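## 5. Puesta en marcha de la tarea «Clasificado de engranajes»

Este apartado cubre la preparación del puesto, la enseñanza de piezas y los límites de la tarea. Se supone que la célula Herkex ya está anclada, calibrada y conectada al armario de control (apartados 2 a 4).

### 5.1 Qué puede hacer la célula y qué no

La tarea consiste en coger engranajes sueltos de una superficie plana y dejarlos en la cubeta que corresponde a cada tipo. Con piezas separadas y tipos ya enseñados, la célula trabaja sola durante periodos largos. En el taller de Prieto, donde se ajustó esta versión, un lote de 600 piezas se completó con 4 paradas, todas por piezas apoyadas unas sobre otras.

Conviene saber lo que sigue necesitando a una persona:

- Separar piezas amontonadas o encajadas por los dientes.
- Decidir si un diente está dañado. La célula reconoce el tipo de pieza y no valora su estado.
- Limpiar aceite o viruta antes del clasificado.
- Dar la vuelta a una pieza que ha quedado sobre la cara equivocada. La función existe en el menú, pero falla con demasiada frecuencia en engranajes cónicos y viene desactivada de fábrica.

Un operario con práctica clasifica más deprisa que la célula. La ventaja está en los turnos sin personal y en los lotes largos y repetitivos. Para lotes pequeños o muy variados, el tiempo de enseñanza no se recupera.

### 5.2 Preparación de la superficie

1. Pulse **Pausa** y espere a que el piloto quede en ámbar fijo.
2. Extienda la tela gris oscuro (ref. 2199) sobre la bandeja de recogida. No debe formar arrugas.
3. Fije la tela con las pinzas laterales.
4. Retire pelusas y restos con un cepillo seco. No utilice disolventes.
5. Ajuste la lámpara a media intensidad. Las caras mecanizadas devuelven mucha luz y, si la intensidad es excesiva, el sistema pierde el contorno de los dientes.

> **Nota:** una tela clara o brillante reduce el contraste y aumenta los rechazos. Si la tela presenta cortes, sustitúyala.

### 5.3 Enseñanza de piezas

Repita el procedimiento con cada tipo de engranaje. Los tipos se guardan en la biblioteca Draveck del armario de control.

1. En el panel, abra **Tareas > Engranajes > Pieza nueva**.
2. Coloque una sola pieza en el centro de la bandeja, con la cara que quedará arriba durante el trabajo.
3. Elija la familia: recto, helicoidal, cónico o disco con cubo.
4. Introduzca el diámetro exterior y la altura en milímetros. El diámetro máximo admitido es de 162 mm.
5. Elija el modo de agarre:
 - **Exterior:** los dedos cierran sobre el contorno. Adecuado para piezas pequeñas.
 - **Interior:** los dedos entran en el agujero y abren. Necesario en discos más anchos que la apertura de la pinza.
6. Pulse **Probar agarre**. El brazo baja a velocidad reducida, levanta la pieza y la vuelve a dejar.
7. Si la pieza gira o resbala, suba la fuerza un punto y repita. No suba más de tres puntos seguidos sin revisar el modo de agarre.
8. Guarde con un nombre corto, sin tildes ni espacios.

**PRECAUCIÓN.** Mantenga las manos fuera de la bandeja durante la prueba. A velocidad reducida, la pinza conserva toda su fuerza de cierre.

**PRECAUCIÓN.** En engranajes cónicos, no cierre sobre el borde superior de los dientes. Baje el punto de agarre hasta que los dedos apoyen por igual en ambos lados.

### 5.4 Prueba con piezas mezcladas

1. Ponga en la bandeja una pieza de cada tipo enseñado. Deje entre ellas el espacio suficiente para que entre un dedo de la pinza.
2. Seleccione **Vista de muñeca** y baje el brazo en modo manual hasta la altura de aproximación. La pieza que se va a coger debe verse entre los dos dedos, como el engranaje cónico de la vista siguiente, con el helicoidal por fuera del dedo izquierdo y el disco grande a la derecha, parcialmente detrás del otro dedo.
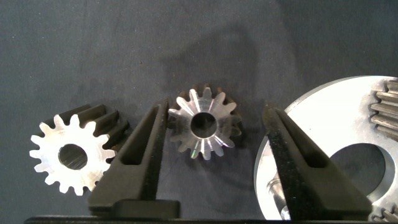
3. Compruebe en el panel que cada pieza recibe el nombre correcto. Si un disco aparece como «desconocido», suba el brazo hasta que deje de estar tapado por los dedos y repita la lectura.
4. Pulse **Ciclo único** y observe el recorrido completo hasta la cubeta.
5. Si no hay choques ni caídas, repita con las piezas en otra posición.
6. Active **Automático** y permanezca junto a la célula durante la primera cubeta.

### 5.5 Paradas frecuentes

- **E-14, pieza no separada.** Separe las piezas a mano y pulse **Reanudar**.
- **E-17, agarre perdido.** Revise la fuerza y el estado de los dedos. Los dedos de recambio se piden a Broltness.
- **E-21, tipo dudoso.** Baje la luz o vuelva a enseñar la pieza.

Tras tres errores E-17 en el mismo tipo, la célula lo excluye del lote y continúa con los demás. Las piezas excluidas quedan en la bandeja y deben retirarse a mano al final del turno.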